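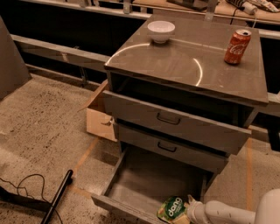
Minutes of the demonstration visit to Cinel, 18/06/2021

Present: Shirin Amini (chair), Negin Kazemi, Farhad Talebi (Cinel); Barry Catterall, Hooman Amini (minutes) (Karimi)

1. Minutes of the previous visit
The minutes of the January visit were agreed with one correction: under item 4, "gripper force" should read "gripper opening". The action on Mr Catterall to supply a site drawing remains open.

2. Purpose
Ms Kazemi stated that the visit concerned the drawer task only. Navigation and door opening were outside its scope. Karimi wished to see the Wotus arm handle soft packaging at two heights, the cabinet top and the bottom drawer, without disturbing other items on the top.

3. Demonstration
Mr Talebi ran the task under Lollia, build 2949. The object was a green packet in flexible wrapping. A red drinks can stood on the cabinet top as an obstacle. The bottom drawer was open and the upper drawers were kept shut. The packet was gripped from the right-hand side, both on the approach over the top and in the drawer.

Mr Catterall asked whether the arm depended on the packet lying flat. Mr Talebi replied that it did not, but that a packet folded over its own end seal was sometimes rejected by the grasp planner. He gave the log total to date as 147 runs, of which 12 had ended in a rejected grasp. None had been stopped by hand. 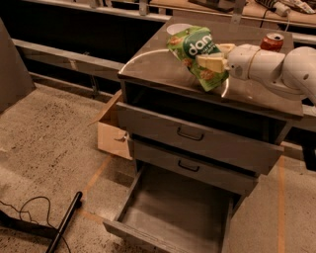 4. Points raised
4.1 Reflections. Mr Catterall noted the curved line of light across the cabinet top and asked whether it affected detection. Ms Kazemi said that early builds had treated it as an edge. The present build masks it. She will send the relevant test sheet.

4.2 Drawer travel. Karimi's own cabinets have a shorter runner. It was agreed that the bottom drawer should be tested part open as well as fully open.

4.3 Floor. Mr Hooman Amini asked that cables be kept clear of the marked area at the next visit. Agreed.

4.4 Range of objects. Rigid cartons were requested. Ms Shirin Amini preferred to finish the soft packaging runs first. Deferred.
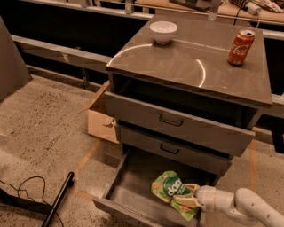

Item 3: packet in the bottom drawer, held at its right end.

5. Actions
N. Kazemi: test sheet on surface reflections.
F. Talebi: part-open drawer runs; list of rejected grasps, with packet position for each.
B. Catterall: runner dimensions and the outstanding site drawing.
H. Amini: circulate minutes.

6. Next visit
To be fixed once the part-open runs have been logged.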